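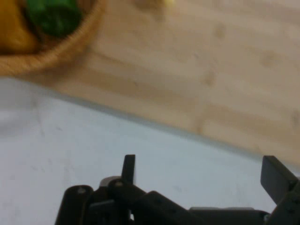
ok so I've started keeping the vegetables out on the counter instead of in the crisper drawer and I have eaten more peppers this week than in all of April

the crisper is where produce goes to be forgotten. I pulled a zucchini out of mine on Thursday that I could've poured into a glass

the rule now is if it's in the basket it gets cooked by the weekend. green stuff goes first, potatoes are banned (they get their own bag in the closet, it's dark in there and they seem happy)

Cuiping Zheng told me to stop washing everything the minute I get home and wow, yes. wash it when you're about to chop it! my lemons last so much longer

someone asked where the basket's from — the secondhand place on Marsden, by the bus stop. paid 15 bucks, which I thought was steep until I saw the new ones at Dellero for almost 100

also yes I know peppers keep longer in the fridge, three of you have told me. mine don't get the chance to go bad anymore, they're in the pan by Tuesday

next up is the onion situation. they're in a mixing bowl on top of the microwave and every time I shut the door one rolls off

if you have an onion system please post it, with pictures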